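Painting the Inside Doors

Last updated: 18/10/2023
Filed under: House, Paint, Slow Projects

I have wanted to paint the inside doors since we moved in. There are six of them on the ground floor and the landing, all the same flat builder's white, and every one had gone yellow around the handle where hands had been at it for years. I kept putting it off because doors are fiddly and you can't close off a room while you do them.

In the end what got me started was rain. We had a full week of it, the garden was no use to anyone, and I had a can of primer left over from the bathroom shelves. I took the door off the hall closet, laid it across two sawhorses in the garage and began sanding.

I should say I am not a painter by trade. I have done walls in three houses and a fence. What follows is how I did it and what I would change.

Choosing a color

This took longer than the painting. I brought home sample cards from two shops and taped them to the doors, and for a while I thought we would go with a gray. Then I looked at the gray next to the hall floor in the evening and it looked like wet cardboard. Blue was better but the living room already has a blue sofa and I did not want to match it by accident.

Green was my wife's idea. She had stayed in a guesthouse called Flaltell some years back where every bedroom door was a different strong color, and she remembered hers as green. I was not sure. I had only ever thought of green doors as front doors. But I bought a sample pot of the brightest one Sendurik sells, brushed it onto a piece of scrap board and leaned the board in the hallway for a few days. By the end I had stopped noticing it as strange, and I took that as a yes.

The sample pot is worth the money. The card told me almost nothing. On the card the color looked close to lime, and on the board it was deeper and a good deal easier to live with. It also looked different upstairs, where the light comes from the north.

Taking the doors down

You can paint a door while it hangs. I did one that way and five flat, and the flat ones are better. The one I did upright has two runs near the bottom that I can find with my thumb even if I can't see them from across the room.

Before you unscrew anything, write on the top edge of each door which opening it came from. Pencil is fine, under a bit of masking tape. I assumed all six were the same size. They were made the same size, but someone before us had planed the bottoms to clear different carpets, and the bathroom door will not close in the bedroom frame.

Put the screws for each door in their own bag. Some of ours were so full of old paint that I had to dig out the slots with a nail before the screwdriver would bite. I replaced the worst of them. The hinges I soaked in hot water and washing soda overnight and most of the paint peeled off with an old toothbrush.

Sanding and priming

I used 120 grit over everything and then wiped down with a damp cloth. The older paint was oil-based, as far as I can tell, and it had a hard shine to it. Anything that shiny has to be dulled or the new coat will scratch off with a fingernail. If your house is old enough for there to be lead in the paint, get a test kit first and follow what it says. Ours came back clear.

One coat of primer was enough on four of the doors. The other two had a stain coming through and needed a second coat. I let it dry overnight even though the can said a few hours. The garage was cold and damp and I don't trust those numbers except in summer.

The top coats

Bright colors cover badly. I had read that and did not believe it. The first coat of green over white primer looked terrible, streaky and thin, and I nearly went and got a different can. The second coat fixed most of it and the third coat fixed the rest. If I did it again I would have the shop tint the primer.

For the flat parts I used a small foam roller, and for the grooves a one-inch angled brush. Do the grooves first and the flats right after, while the grooves are still wet -- otherwise you get a line where the two meet. Don't go back over a section once it starts to drag. I did this on the closet door and had to sand it out the next day.

Do the side you care less about first. The sawhorses will mark it a little when you flip the door over, however careful you are. I wrapped mine in old towels and still got some fluff stuck in the paint.
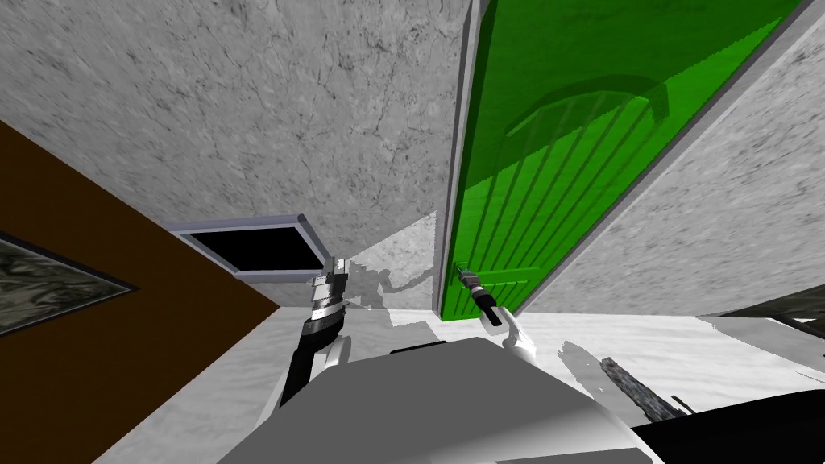

Edges and frames

We left the frames alone at first. Then the green went up and the old white looked dirty beside it, so I ended up doing those too, in a plain white satin from Rønning that I already had in the basement. Two coats, no primer, light sanding. They have held up so far.

Go thin on the edges of the door. Three coats of paint on each side adds up, and a door that used to close with a push may start to stick. Two of ours did. I took them down again, planed the latch side a little and touched it up.

Handles

The old handles were brassy and loose. I bought new ones from the Zodia range at the hardware store, the plain lever kind. They fit the old holes with some filing. Wait a few days before you screw them on, or the plate will sink into the soft paint and stick there.

What it cost in time

Nearly all of the work was waiting. On most days I did less than an hour in the garage after dinner and then shut the light off and left it. We lived without a bathroom door for two nights, with a sheet tacked over the opening, and I would plan that one better. Do the bathroom door by itself, at a time when you don't have guests.

I still have the back of the closet door to finish, and the basement door, which is metal and will need a different primer. I'm hoping to get to both in November if the garage stays warm enough.

3 comments | 26 shares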